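Two-finger gripper or suction cup for mixed small stuff in a bin?

Posted by Sofia Balaskas in Arms and Grippers

Hi everyone! We finally have bin picking running on our arm and I am having far too much fun with it. Now I have to choose what goes on the end for good. The items are a grab bag: sunglasses, little bottles, wrapped things, odd bits of plastic. Nothing heavy. I have a Prodow two-finger gripper and a Nakine suction cup on loan until the end of May, and I can keep one.

So far I've done 20 picks with each. The Prodow is lovely on the bottles and hopeless when something is lying flat against a wall. The Nakine grabs flat things beautifully, then loses anything crinkly. Has anyone compared the two on a really mixed bin? And does camera placement matter as much as people say? Mine is fixed, looking down from the side.

3 replies

Gunditz_fan
Suction. Fingers are a pain in bins.

marlowe_k
Oh, I love this problem! I spent most of last winter on it and ended up with fingers, but it was close, and for a bin full of boxes I'd have gone the other way.

Try sorting your misses by the kind of miss before you compare totals. With fingers, mine were nearly all collisions – the fingertip came down on the neighbor, or the wrist met the bin wall before the fingers got low enough. Slimmer fingertips fixed a lot of that. I printed a pair with 6 mm less width on the outside and suddenly the corners opened up. With suction, almost all the misses were leaks on wrinkled film and on anything with a sharp curve. A softer bellows cup helps there, but it wobbles when you move fast, so slow the lift down and see what you get.

Sunglasses are a great test item, by the way. Fingers can take them by the temple or the bridge, and those are two completely different grasps. Suction wants a lens, and then the whole thing swings. Put them in folded and unfolded!

On the camera, yes, it matters a lot. Ours is fixed too, and the arm gets between it and the items on the way down. We take the picture with the arm parked well clear, plan, and then go in blind for the last stretch. Shiny things still give us junk depth. And look hard at your cables. A loop that seems tidy at the home position can hang right over the bin once the wrist turns, and if you're checking grasps from the same camera you lose sight of the items at the worst moment. Your bin walls matter as well – sloped sides are kinder to a wrist than straight ones. This is the sort of view I mean: 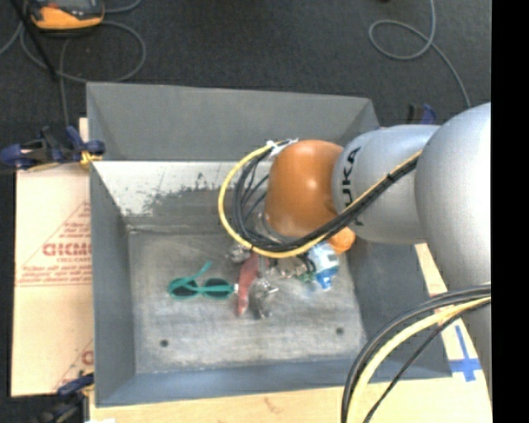
KUKA arm over the bin, cable loop and all. Sunglasses on the left, blue-capped item on the right.

For scoring I'd do more than 20 picks each. I only started trusting my numbers once I shuffled the bin between every pick and used the same items for both tools.

Huamán
Agree with most of that. If the loan allows it, ask for 2 cup sizes, one small and one bigger. We got to 95 percent on bottles with the small one, but wrapped stuff stayed bad whatever we tried. Also check your vacuum hose for kinks near the wrist, that cost me a whole afternoon. Which controller are you on, Sofia? Some of them make tool changes really easy and then you could run both.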